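Bin-picking cell at Bakos back up after a top-to-bottom cable job

ZOKNESS, December. The picking cell in the Bakos workshop is running again, and it is running beautifully! After a stretch of stalls that had everyone on the automation bench muttering, the crew took the arm's outside lines off, sorted out the mess, and put the whole lot back in better order than before. By 4 p.m. on the last day of the job the gripper was dipping into the toy bin as if it had never been away.

For readers who haven't been down to see it, the cell is a KUKA arm with a fingered gripper, working over a pair of gray bins clamped to wooden tabletops. Its job is to learn its way around clutter. Cups, brushes, bowls, plastic animals, whatever fits in a bin and won't break the fingers. The Voveo project, which runs the cell, logged 2657 grasp attempts on it between the last service and this one, and that is a lot of wrist turning for a set of cables that ride on the outside of the arm.

The trouble first showed up as a gripper that would close fine on one pick and then drop off the network on the next. It only happened with the wrist bent far over and turned toward the back bin, so for a good while people suspected the software (they usually do). Then somebody held the arm in that pose and gave the bundle a gentle wiggle, and out went the gripper. Case closed. A cable had been tied down too close to the joint and was getting tugged at the connector every time the wrist swung around.

Fixing it took an afternoon and a good part of the next morning. The old ties came off, the connector was cleaned and reseated, and the suspect cable was swapped for a fresh one. The big change is in how the yellow cable travels. It now comes forward along the arm and over the wrist, and it ends in a generous loop so the joint can turn through its full range with nothing pulling tight. The black cables follow the same path under it. The thinner lines down to the gripper were left with a wide bow in them for the same purpose, and the green fittings at both ends were checked one at a time.

While the arm was parked, the gripper came off for a cleaning too. The linkages collect a surprising amount of grit from the bin floor, and two of the screws had backed out a little. They got a drop of thread locker and a paint mark, so the next person can see at a glance if they've moved. The finger tips still have life in them and stayed on.

Bin clamps were next. A bin that creeps even a little throws off every pick that follows it, so the clamps were tightened and the bin positions measured again from the robot base. Nothing had shifted far, but the numbers in the program were updated anyway, and it is lovely to see the fingers come down right where the screen says they will.

Then came the test run, which is the fun part. The crew started at low speed with a hand on the stop button, watching the loop through every wrist angle the cell uses, and after that they let it go at working pace for 200 cycles. The gripper stayed connected the whole way through. Of the misses, most were with the brush, whose long handle likes to swing when it gets picked up off center.

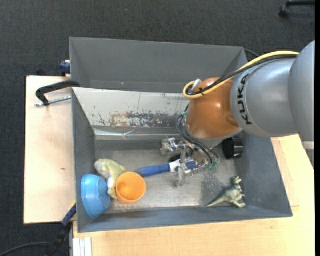
The gripper at the brush in the front bin, with the yellow cable looped over the KUKA wrist.

The service notes have been rewritten to match. From now on the ties get looked at every 254 hours of run time, and the wrist gets driven slowly to both ends of its travel after any cable work, before the cell goes back to automatic. Kakel, which supplies the cables, is sending two spares so that the next swap won't have to wait on a delivery. The last one took long enough!

Next on the list is a new set of objects. The bench has 59 of them boxed up and labeled, including some soft ones that the gripper has never tried, and the first batch goes into the bins as soon as the back-bin program has been run through at full speed. Anyone in the building who wants to watch is welcome to stop by the workshop after lunch. Please stay behind the line on the floor while the arm is moving.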